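Small pots for pens are sold by the thousand, and most are straight-sided tubes. The bear pot tested for this issue takes more of the desk and repays some of it. Simin Shirazi ran it for 30 days beside plain cups from Brolby and Timard, on a white surface over a wooden table.

## Shape and lettering

The tan body is open at the top. The bear sits at the rim, and "Bett" is lettered in black on the front.
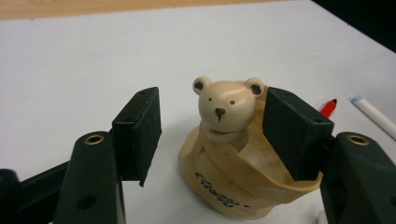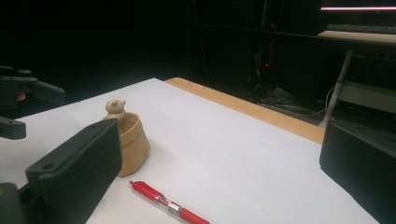
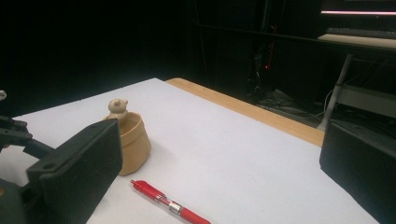 ## Loading

Shirazi's standard load was one red retractable pen, two pencils and a ruler. Long items lean away from the bear – she put the ruler in last. Coins dropped to the bottom and had to be tipped out.

The pot held roughly 500 grams of mixed stationery without tipping on a level desk. The Timard cup took more but slid when bumped. Dust collects behind the head and comes out with a dry brush. Wipe the lettering lightly.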